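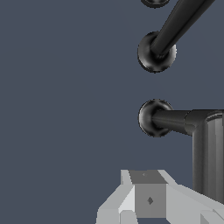
I do not trust a result of 100 per cent. In November our group at Nomar tested its tap-turning policy in simulation, 16 starting positions of the arm, and every one counted as a success. People were glad. I was worried.

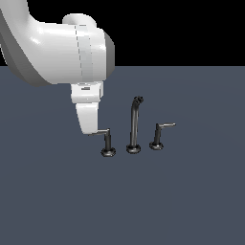

A simulated lever has only the friction we gave it - and we gave it very little. I would prefer to read 576 honest trials with the failures listed, even if the number at the end is ugly.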